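Mareike Lindemann

## Two-arm cell loses its alignment after some hours, where should I begin?

Hello everybody. I look after a small cell with two arms on one front rail, in an aluminium frame with closed walls. Each arm has a gripper and its own small camera above the wrist. The cell was put together in October by a colleague who has since moved to Vasonero, and I have only his notes, which are short.

My problem is the following. In the morning I run the homing and then the touch test, where both grippers go to the same taught point, one after the other. In the morning they agree very well. After 3 hours of work the right one arrives 4 mm too far to the back. The left one stays good. If I home again, the error becomes smaller but it does not go away completely.

What I have tried until now:

- homing both arms again, two times
- new calibration of the right wrist camera
- changing the speed from 100 to 82 per cent, which made no difference that I could measure
- cleaning the gripper fingers

The work itself is not heavy. The arms take hold of light things from the table, turn them a little and put them back.
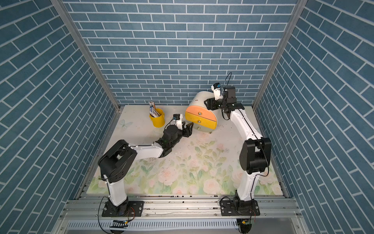 Femi Chukwu asked me in the chat whether the drift is there also when the right arm only stands still with the motors on, and I must say that I have not tested this. I will do it tomorrow. He also wanted to know if the base plates were ever tightened again after the first assembly. In the notes there is no word about it.

The two base plates sit directly on the slotted rail. I can reach the screws of the left one easily, but for the right one I must first move the cables, and I am a little afraid to pull on a connector. Is there a correct order for this? And should I take the arms off completely, or is it enough to tighten them in place?

Thank you in advance, and excuse my English where it is not correct.

---

**Bernd Mühlbauer**

Tighten the screws. It is always the screws.

---

**Lieselotte Hamann**

Dear Mareike, I had nearly the same error on a cell of similar construction at Tindach, so I write down what I did there. Perhaps not everything fits to yours.

An error that returns only in part after homing has often two causes together. The homing can correct the joint zero, but it cannot know that the whole base has turned a little on the rail. With a long stretched arm, a very small turn at the base is already some millimetres at the fingers. So I would look at the base first and at the joints after.

You do not need to take the arm off. This is the order I use:

1. Drive the arm to its rest position and support the forearm with something soft. Then switch off the motor power and wait until the supply is really down. Without power the arm can fall.
2. Take a photo of all cables at the right base before you touch them. Mark each plug with tape.
3. Loosen only the cable ties, not the plugs. In most cases this gives enough room for the key.
4. Brush out the slots of the rail. Small crumbs and chips collect there, and if one gets under the plate, the plate will never lie flat. I have used a dry paintbrush and a vacuum cleaner with a thin nozzle.
5. Draw a fine pencil line on the rail along both sides of the plate. Later you can see at once if it has moved.
6. Tighten the screws crosswise in two rounds, first lightly and then to the value from the maker of your rail. Please do not guess the value, the nuts in the slot can tear out.
7. Put back the cables so that the arm can make its longest reach without pulling on them. Move it by hand slowly through the whole way, still without power.
8. Home, teach the common point new, and write the numbers down.

Clean the table top also. On ours the debris was carried by the grippers to the places where they touch, and the touch test became worse from this alone.

If the pencil line shows no movement and the error is still there, then do the standing test of Femi Chukwu. Motors which hold a position become warm, and the joint nearest to the base shows it most.

We do the retightening now after every 2,000 cycles. Perhaps this is too often, but it takes only a short time.

---

**Ingeborg Bauerfeind**

I agree with most of what Lieselotte writes, only I would do the standing test before the screws. It costs nothing and you do not change anything on the machine. If you tighten first and the error disappears, fine, but if it becomes only smaller you will not know which part came from where.

One more point. You calibrated the right wrist camera while the arm had perhaps already moved. This calibration I would not keep. Do it again as the last step, after the base is fixed, and check that the camera bracket itself is not loose. On one of our Ahonen cells the bracket had some play and we searched in the wrong place for a long time.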